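The Small Print of Picking Things Up

Good practice for robots used to be about fences. Now it is about hammers, ladles and what counts as letting go.

The argument that gave the Trundo rules their best clause lasted most of an August afternoon and concerned the word "held". Everyone in the room had used it all their working lives. A robot reaches for a thing, closes on it, lifts it, and the thing is held. One side said that was plenty. The other side wanted to know for how long, how high, and whether a hammer dangling by the last inch of its handle was held or merely undecided.

They settled on two seconds, clear of every surface, with the gripper still. It sounds like the outcome of a pub bet. It has since caused more rewriting of published results than anything else in the document, because a surprising number of robots turn out to be very good at one second.

Trundo is a set of working rules for people who teach robots to handle household and workshop objects, mostly in simulation, and who would like their numbers to mean something to the people down the corridor. It isn't law. It has no inspectors and no sticker. It began as a grumble between two firms, Colik and Öberg, who had each bought software from the other on the strength of a success rate and had each been disappointed in their own way. Colik's success rate counted a grasp as good if the fingers touched the object. Öberg's threw out any attempt that had gone badly at the start, on the grounds that it hadn't really started.

I went to see both of them, expecting at least one villain. I found two lots of tired, decent people with spreadsheets, who had measured the thing that was easy to measure and then, some months later, forgotten that they had.

The older safety standards are no help here. They are excellent on the subject of keeping a heavy arm away from a soft person, and they have little to say about a spring clamp. For years that was fair enough. A factory robot picked up the same bracket all day from the same spot, and if it missed, a light came on. The new sort is meant to pick up whatever is there, and "whatever is there" is a hard phrase to put into a numbered paragraph.

Trundo has a go at it all the same. Section 2 deals with the choice of objects, and it is by some distance the most readable part. A test set must include things that are long and thin, things with holes in them, things with moving parts and at least one thing that is heavier at one end. It must not be made up of boxes. The drafters clearly had somebody in mind when they wrote that last sentence, which stands alone in its own paragraph like a child sent out of class. 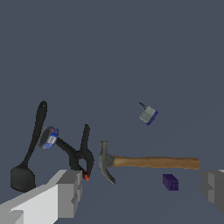 The next section is about how objects are placed before a trial begins, and here the drafters had to think like cheats. If you let people arrange the objects by hand, they tidy up. They can't help it. Handles drift round to face the gripper and awkward things migrate to the edges. So the rules say the starting positions must be chosen by chance, the random seed must be published, and any layout thrown away must be listed along with who threw it away and why. Overlapping objects are allowed. So are objects that begin in mid-air, which simulators are fond of, provided everything is given time to come to rest before the clock starts, or the report says plainly that it wasn't.

That clause has a history. One team, whose name I was asked to leave out and shall, had been reporting splendid results on small objects. When the recordings were played back slowly, the robot was catching them on the way down. It was a remarkable skill and of no use to anybody who wanted a drawer emptied.

Then there is the matter of how many tries. Trundo asks for 2000 trials for any figure quoted in public, which costs almost nothing in a simulator beyond electricity and patience. Öberg wanted more. Colik pointed out that its customers also test on real arms, in a real room, with a real person putting the ladle back each time, and that 2000 ladles is a long week. The real-world version is accordingly looser, and asks mainly that you own up to how many you did.

I asked to see what owning up looks like and was given the full report from Lovix, a kitchen-handling project that was the first to follow the rules from start to finish. It ran to 2640 trials, the extra ones having been added when the first batch was found to contain a fault in the weight of one object. The old batch is still in there, fault and all, with a note. The headline figure is not impressive. It is a good deal lower than the one on the project's own website the year before, and the two now sit side by side on the same page, looking like a before-and-after advertisement printed in the wrong order.

What struck me was how useful the dull parts were. The report says which objects were dropped most and from which side they were approached. It gives the friction settings. It admits that the simulated fingers are stiffer than the real ones. A person wanting to build on the work could start on Monday morning without ringing anybody up, and this, I was told at both firms, used to be the main way of finding anything out.

There are complaints, naturally. The rules say nothing about cloth, string, food or anything else that changes shape when you look at it sternly. They are vague on what to do when the robot picks up the wrong object beautifully. Small outfits find the paperwork a burden, and one engineer described the template to me as a form for confessing to things you haven't done yet. There is also a whole appendix on file names, which I read on a train and can't recommend.

A bigger worry is that everyone will simply get good at the test. Publish a list of objects and within a year there will be robots that handle exactly that list and are baffled by a teaspoon. The drafters' answer is that part of the set gets swapped at each revision, with the new objects kept quiet until the results are due in. This has introduced an unexpected air of espionage. At Colik there is a locked cupboard, and when I asked what was inside I was offered a biscuit.

The next revision is due to take up the question of putting things down again, which the current text covers in a single line. It says the object should be released "in a suitable manner". The afternoon set aside for discussing "suitable" has already been extended to two.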